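Clearing a wrist fault in the Clorneo kitchen simulation

If your arm freezes halfway to the plate and the log fills up with code 989, take heart, it happens to all of us on the Gulunell build sooner or later! Pause the run first, then open the joint limits page and look at joint 7. Mine had been left 14 degrees too tight (an old setting from July, I think). Put it back to the default, save, reset the arm to its home pose, and run the reach 2 times at low speed before you go back to full.
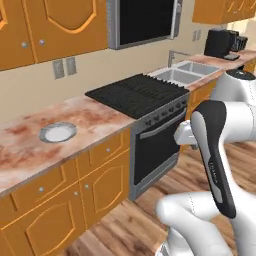 Do I need to reload the whole kitchen after changing a joint limit?
Resetting the arm is enough, as long as you saved the new limit first.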